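**Heler Play Fruit, Round Assortment**

Product page last updated Dec 15, 2025.

The Round Assortment is a set of small imitation fruit pieces for sorting trays, play kitchens and shop displays. It is supplied in two surface types, smooth and textured, so that pieces can be told apart by touch as well as by color. Pieces are sold mixed by default. Single-type bags are available on request under the same order number with suffix S (smooth) or T (textured).

## Surface types

Smooth pieces have a gloss finish and show fingerprints under strong light. Wipe with a dry cloth before display use. Textured pieces have a raised pattern over the whole surface. Dust collects between the bumps and is removed with a soft brush and lukewarm water. Do not use solvent on either type.
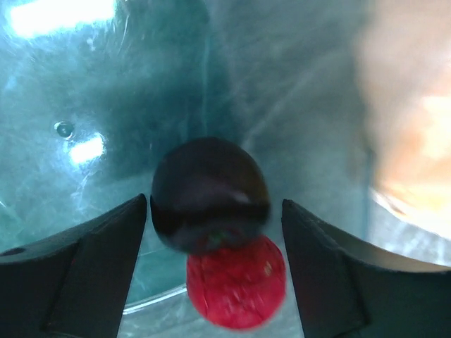

*Round Assortment: dark smooth piece, red textured piece.*

Small color differences between production lots are normal. Customers topping up an existing set should quote the lot code from the bag label when ordering. Lots made before November used the older red, and remaining stock is listed separately under Clearance.

## Ordering data

| Item | Contents | Order no. |
|---|---|---|
| Mixed bag | 80 pieces | RA-80 |
| Mixed carton | 400 pieces | RA-400 |
| Sorting tray, Praltora pattern | 1 tray, 19 wells | PT-19 |

The PT-19 tray holds one piece per well. It does not accept pieces from the Long Assortment (banana, carrot, bean pod), which need the flat tray. Lids are ordered separately.

## Care and storage

- Store in the closed bag, away from direct sun.
- Let washed pieces air dry fully before bagging.
- Do not put in a dishwasher or on a radiator.
- Withdraw any piece with a split seam or a loose part.

Not for human or animal consumption. Keep away from children under three.

## Delivery

Bags ship from the Dreltalholm warehouse. Cartons ship on a separate docket and may arrive on a different day from the rest of the order. Trade accounts can collect from the Mofokeng counter with a printed order confirmation. Opened bags are not accepted for return unless the contents are faulty. For faults, send the lot code and the order number with the claim.

Related items: Long Assortment, Leaf and Stem Pack, flat tray, replacement bag labels.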